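Section 4: Setting up a worm farm in a storage tub
By Fenna Van Rooij
April

Section 4 covers the single-tub method. If you bought the stacked Tikow kit, go to Section 5, as the drainage and the feeding order are different.

You will need a plastic storage tub with a lid, a second shallow tray to sit under it, a drill, two bricks, flyscreen mesh, shredded newspaper or cardboard, a bucket of old compost, and 2000 composting worms. Garden worms from the veggie patch won't do. They live deeper in the soil and will die in a tub.

Choosing the tub

A second-hand tub is fine. Scuffs and scratches make no difference to the worms, but check the base and corners for splits by filling it with water and leaving it overnight. Dark or opaque plastic is better than clear. Don't use anything that has held pool chemicals, paint or fuel, even if it has been scrubbed.

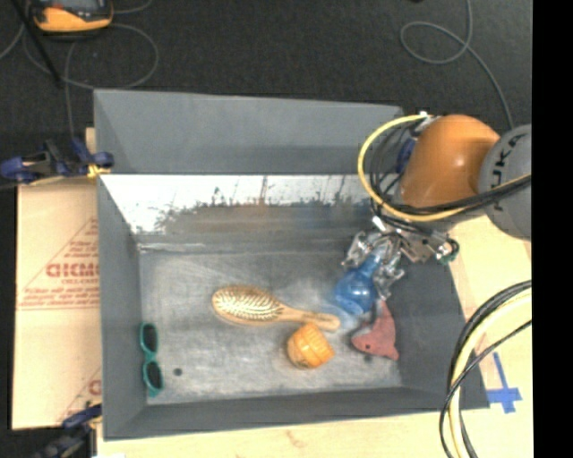 Wide and shallow beats tall and narrow. Composting worms feed near the surface, and in a deep tub the bottom layer packs down, goes sour and starts to smell. If a deep tub is all you have, fill it no more than halfway.

Preparing the tub

1. Wash the tub with hot water and a little plain soap. Rinse it well and let it dry.

2. Turn it upside down and drill drainage holes across the base, a hand's width apart. Use a small bit and low speed. Older plastic cracks if you push.

CAUTION: Wear eye protection when drilling. Clamp the tub or have someone hold it steady, and keep hands clear of the far side.

3. Drill a row of air holes along each long side, just below the rim.

4. Cut the flyscreen to fit and lay it flat over the base. It keeps worms from dropping into the tray.

5. Set the two bricks in the tray and stand the tub on them. Check that it sits level front to back. A slight lean towards one end is all right if you want the liquid to collect there.

Bedding and worms

6. Soak the shredded paper in a bucket, then squeeze it out by the handful until it feels like a wrung sponge. Glossy paper should go in the recycling.

7. Put the bedding in loosely and mix the old compost through it. Two handfuls of garden soil can go in as well for grit.

8. Leave the tub with the lid on overnight. If the middle of the bedding feels warm the next day, wait until it cools before adding worms.

9. Tip the worms on top and spread them gently. Don't bury them. Leave a light on nearby for the first evening and they will work their way down.

10. Cover with a damp hessian sack or a few sheets of wet newspaper, then put the lid on.

NOTE: Don't feed for the first week. After that, start with a small container of chopped scraps and add more only when most of it has gone. Go easy on citrus and onion, and leave out meat and dairy.

Where to keep it

Full shade, all day. A laundry or the south side of the shed suits most places. On days over 35 degrees, lay a frozen water bottle on top of the sack and check it again in the arvo.

Comments

Rozália Somogyi
Mine kept climbing up under the lid for the first few nights. Bedding was too wet. Added dry cardboard and they settled.

Attila Mészáros
Can you use coir instead of newspaper?

Fenna Van Rooij
Yes Attila, soak it and squeeze it out the same way. Rinse it first if it's the cheap salty stuff.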